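Home | Jokes | Puns | Stories | Submit a Joke

The Man With 3000 Golf Jokes (And One Knock-Knock)
1 Sep 2024

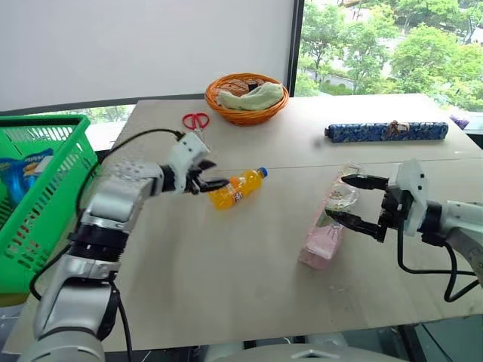
I drove out to Brundamby in July to meet a retired mailman who writes down every joke he hears. He asked me to leave his name out of it, on account of his sister-in-law, who is in a lot of them. Fine by me! He had coffee going before I got my shoes off.

The jokes live in spiral notebooks, 46 of them, on a shelf over the washing machine. "I started when I was 16," he told me. "My uncle told one about a parrot from Borneo and I laughed so hard I got sent out of church. By supper I'd forgotten the ending. I was sick about it."

So did he ever get the ending back? He did not. He's asked everybody. He still tries versions of it on people, and he tried three on me (the second one was pretty good, the third I can't print).

I wanted to know what makes him write one down, because some of these are terrible. I opened a notebook at random and got a duck buying lip balm.

"I don't grade them," he said, a little huffy. "If somebody told it to me out loud, it goes in. Reading it someplace doesn't count."

He puts the total at over 3000, and most of them are golf, which is funny because he has never played. His old route went past the Dravano course and the guys at the first tee would holler one at him over the fence. He'd scribble it on his hand and copy it out at lunch.

I asked for his favorite and he went straight to number 256 without looking it up. A man comes home four hours late from golf. His wife asks what happened. "Terrible day," he says. "Du Plessis dropped dead on the third hole." "Oh, how awful," she says. "It sure was," says the man. "Hit the ball, drag Du Plessis, hit the ball, drag Du Plessis..."

I'd heard it with a Harry in it. "Everybody has," he said. "The fella who told me used Du Plessis, so it's Du Plessis. You don't change the name. You can fix the timing if you need to, but leave the name alone."

We got into telling versus reading after that, and he has opinions. He thinks people rush. He thinks people say "this is so funny" first, and that it ought to be a fine. And he can't stand it when somebody explains the joke afterward (I do this, I kept quiet).

On my way out I gave him my best one, the one about the dentist and the accordion. He listened all the way through, didn't crack a smile, and went to get a pen.

Comments

puttputt_dad: My grandpa told the drag one every Thanksgiving. Different name every year, sorry to your guy.

Marigold88: ok but what is the accordion one

slicer: Heard a Borneo parrot joke in the navy, ends with the freezer. Could that be it??

Marigold88: no the freezer one is a different parrot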